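Galería del taller: el robot que pone lavadoras

Llevábamos meses prometiendo esta página y por fin está. Los jueves por la tarde nos juntamos en el taller compartido de Bradadham a pelearnos con Obeidat, que es como llamamos al robot (el nombre lo eligió Preben Riis y ya no hay quien lo cambie).
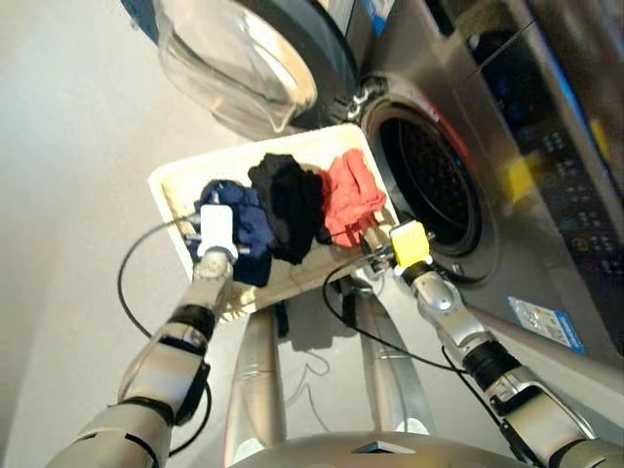
Obeidat con la bandeja cogida por los dos extremos, delante de la lavadora abierta. Tres prendas: azul marino, negra y roja.

Pinza blanca a la izquierda, pinza amarilla a la derecha. Lo de los dos colores ha sido la mejor decisión del proyecto, ¡y costó una tarde! Cuando alguien grita «¡amarilla, arriba!» todo el mundo sabe de qué brazo se habla, también la gente que viene por primera vez y todavía se lía con si la izquierda es la nuestra o la del robot.

A partir de aquí van las notas que nos habéis ido pidiendo por correo. Las he agrupado por temas, con las fotos de las piezas pendientes de subir cuando Tumaini Makokha me pase su tarjeta.

La bandeja

Blanca, rectangular, de bordes bajos. Antes usábamos un cesto hondo y era un suplicio: la pinza entraba, tropezaba con la pared, se quedaba pensando y volvía a salir. Con el borde bajo los brazos agarran por los extremos y la ropa queda a la vista de las cámaras. A cambio hay que cuidar la inclinación, claro, porque una bandeja tan plana no perdona. Preben calculó un ángulo máximo precioso sobre el papel y luego lo fuimos bajando a ojo, con una camiseta vieja y mucha paciencia.

La mancha marrón que se ve en el fondo, cerca de un borde, se queda donde está. Hemos probado de todo.

Llevarla entre dos brazos tiene su miga. Si un brazo se adelanta un poco, el otro lo nota como un tirón y corrige, el primero corrige la corrección, y acabas con una bandeja que tiembla como un flan. Lo arreglamos (casi del todo) haciendo que un brazo mande y el otro acompañe con algo de blandura. Ahora manda el blanco. Algún día probaremos al revés por pura curiosidad.

Las pinzas

Las dos llevan el mismo firmware y casi los mismos tornillos. La carcasa de la amarilla salió a la primera; la de la blanca la imprimimos 4 veces, y la tercera está de pisapapeles en la mesa de Tumaini. Lo que más nos ha enseñado es el borde de la bandeja: parece fácil de agarrar y lo es, hasta que la carga se mueve hacia un lado y el peso empieza a hacer palanca. Apretar más no ayudaba gran cosa. Ayudó muchísimo cerrar despacio, esperar un instante y volver a cerrar.

Quien quiera los archivos de las carcasas, que los pida. Están en la carpeta Skendel, que es donde guardamos todo lo que se puede imprimir sin vergüenza.

Los cables

Sí, van por fuera, y sí, hacen unas curvas enormes. En la primera versión los llevábamos recogidos con bridas, muy pulcros, y cada vez que la muñeca giraba del todo se tensaban y nos desconectaban la pinza. Ahora les dejamos holgura y revisamos a mano que no se enganchen antes de cada prueba. Tumaini tiene en mente una guía flexible que sigue al antebrazo y he visto los dibujos: ¡son una maravilla! A ver si en noviembre podemos montarla.

La lavadora

Carga frontal, acero inoxidable, puerta redonda de cristal. Nos encanta y nos odia a partes iguales. El cristal de la puerta es transparente y curvo, y los sensores de profundidad lo atraviesan tan contentos o se inventan una superficie donde no la hay, según la luz. Al final le dijimos al programa dónde está la puerta abierta y que la trate como una caja prohibida, con un margen generoso alrededor. Poco elegante, muy efectivo.

La goma negra de la boca es el otro hueso. Para el robot, la goma y el interior del tambor son dos oscuridades parecidas, y si una prenda también es oscura ya tenemos la fiesta montada. Por eso ensayamos con ropa negra y azul marino además de la roja. La roja es la que todo el mundo quiere usar en las demostraciones, porque se distingue de lejos y quedas estupendamente.

El acero también tiene lo suyo: refleja los brazos, y los brazos plateados reflejan el suelo, y el sistema de visión a ratos cree que hay más robot del que hay. Bajar la luz del techo nos quitó buena parte del problema.

Los botones del panel todavía los pulsamos nosotros. Elegir programa es una tarea para más adelante, y Preben ya está dibujando una puntita para el extremo de la pinza con la que tocar un botón sin llevarse por delante el de al lado.

Los ensayos

Empezamos en simulación, con más de 1.000 repeticiones del movimiento de acercar la bandeja, y os confieso que llegamos al taller convencidísimos. La ropa simulada es muy educada. La de verdad se agarra a sí misma, se cuelga por el borde, se hace una bola y cambia de sitio mientras la llevas. Hicimos después 200 intentos con prendas reales, apuntando cada uno en una libreta de tapas duras que ya es patrimonio del grupo.

La secuencia que practicamos es siempre la misma: coger la bandeja de la mesa, girar el torso, acercarse a la boca de la máquina, inclinar y meter la ropa. La parte del acercamiento la tenemos muy trabajada. La de meter la ropa da para otra página entera, y la escribiré en cuanto nos pongamos de acuerdo sobre si es mejor volcar o empujar prenda a prenda. Tumaini es de volcar. Yo era de volcar hasta la semana pasada.

Una cosa que recomiendo a cualquiera que se meta en algo parecido: grabad desde la cabeza del robot. Desde fuera todo parece un desastre o un milagro, y desde arriba ves de verdad cómo van la bandeja, las pinzas y la puerta unas respecto a otras. Nos ha ahorrado discusiones larguísimas.

Normas de la casa durante las pruebas

Una persona con la mano en la parada de emergencia, sin móvil y sin café.
Lavadora desenchufada mientras los brazos estén cerca del tambor.
Velocidad al 20 % con visitas delante, aunque pidan más.
Botones y cremalleras, fuera de la bandeja de momento.

Venid a verlo

Compartimos los planos y el código con la gente del taller de Ulolthorpe, que está adaptando la idea a una secadora y nos manda unos vídeos divertidísimos. Si tenéis por casa brazos a medio montar, ganas de soldar o simplemente calcetines desparejados que no os importe sacrificar, pasaos un jueves a partir de las seis. Llamad fuerte a la puerta, que con el compresor puesto no se oye nada.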